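Ticket: Gripper closes short of the bowl rim, stops with "no object" fault
Project: Cellusen, bowl and cup sorting cell
Status: Pending, monitoring
Priority: Medium
Opened by: Unnur Baldursdóttir
Assigned to: Hjalti Arnardóttir
Opened: Tue 7 March

Problem as reported

The arm moves to the grasp pose over a bowl, opens, and then closes above the rim without touching it. The fingers meet, the width check fails, and the controller raises "no object" and holds. After a manual reset it repeats at the same height. Cups are picked normally. Started after the fingers were changed on the morning shift. No collision in the log, no protective stop, no damage to the fingers or housing.

Steps to reproduce

Load the mixed tableware program. Start from home. Let it select any bowl as first target. Fault occurs at the first close command.

Hjalti Arnardóttir:
Ran it 10 times from home with different bowls as the first target. Faulted on every run. Lateral alignment is fine, so I don't suspect the camera calibration. The error is in Z only. Paused the program at the end of the approach move, before the close command, and left it there to look at the height.

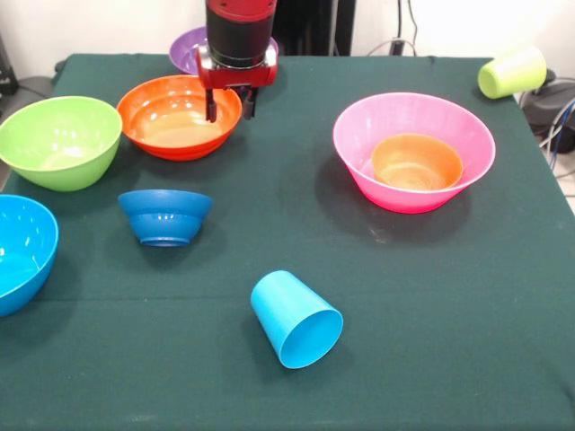

Approach pose on the orange bowl, fingers open, tips above the rear rim.

With the approach move complete, the tips should be straddling the bowl wall at this point. The commanded pose and the reported joint positions agree, so the arm is going where it is told. Either the tool length is wrong or the depth value is.

Vilhjálmur Ingvarsson:
Check the tool definition. The new fingers are the short Prullden set. If the controller still has the long ones loaded, it will stop high by the difference.

Hjalti Arnardóttir:
Checked. The active tool is the short set and the length matches what I measured with calipers. Reloaded it anyway and power cycled. No change.

Next I looked at the depth value. The grasp planner takes rim height from the point cloud and adds a clearance. On the glossy bowls the cloud has stray points above the rim, and the planner takes the highest one. I saved 30 clouds with nothing moving. The height estimate jumps between captures on the bowls and stays steady on the cups, which use a different grasp routine.

Unnur Baldursdóttir:
The stray points were there in October too, and we did not get this fault then. What changed?

Hjalti Arnardóttir:
The fingers. The long set reached far enough below the estimate to catch the wall even when the estimate was high. The short set does not. So there are two causes - a bad height value that has been there a long time, and a finger length that no longer hides it.

Aksel Zoëga:
Please do not fix this by adding a fixed negative offset. Hjalti Hauksdóttir did that on the Rarex cell and it drove the fingers into the table on the first clean capture. If you need to test lower, cut the speed and turn the force limit down first.

Hjalti Arnardóttir:
Agreed, no offset. Changes made:

1. Outlier filter on the cloud before the rim search. Points with too few neighbors are dropped.
2. Rim height is now the median of the top band, not the single highest point.
3. If the estimate moves too much between two captures, the cell takes a third one and logs a warning.
4. Minimum Z set above the cloth so a bad low value cannot reach the table.

Ran the bowls again at reduced speed with the force limit down, then at normal speed. No "no object" faults at either speed. Warning from item 3 came up twice, both on nested bowls, and both picks completed.

Vilhjálmur Ingvarsson:
What is the cycle time now?

Hjalti Arnardóttir:
The filter adds almost 400 ms per pick. Within budget for this cell.

Open items

Nested bowls: the planner sometimes takes the inner rim as the outer one. Separate ticket to be opened.
Tool change checklist: add a slow approach test on a bowl after any finger swap. Owner Unnur Baldursdóttir.
Filter settings to be copied to the Hämäläinen cell once this one has completed 2,000 picks without the fault.

Leaving this open until the pick count is reached.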